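Pestwood Community Kitchen: Your Questions, Answered Again

Do I need to book?
Yes. There are 13 places at each supper, and the person who "was just passing" has so far always been passing with four mates.

What does it cost?
Whatever you can manage. The tin by the door takes coins, notes and, judging by June, Canadian Tire money.
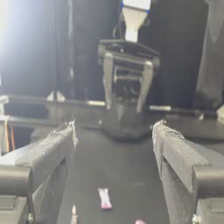
Pestwood kitchen, work area

Can I bring my own containers for leftovers?
Please do. Put your name on the lid and on the bottom. The two part company early and rarely reconcile.

Are the bowls dishwasher safe?
The steel ones will outlive us all. Anything with a gold rim gets washed by hand, by whoever brought it.

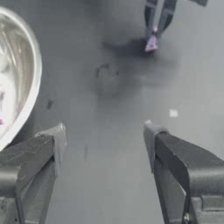 PESTWOOD, 05/08/2024
The supper menu now changes monthly. Lentils remain, in a different order.

Can you cater for allergies?
Tell us when you book. Telling us with your mouth full limits our options.

Where do I park?
Behind the hall on Mulder Street. The spots out front belong to the dental office, whose colour-coded signs get more threatening as you read left to right.

May I suggest a recipe?
You may. We have 77 on file, most of them zucchini. 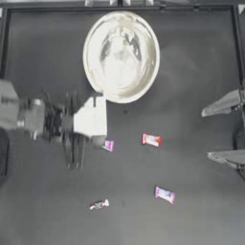 Osian Yorath wrote in to say that his zucchini loaf has been "under review" for two years, and that he would like either a decision or the loaf pan back.

Is the loaf under review?
It is. So is the pan.

How do I cancel?
Phone before noon and leave a message. The machine cuts you off after a few seconds, so start with your name and save the apology for last.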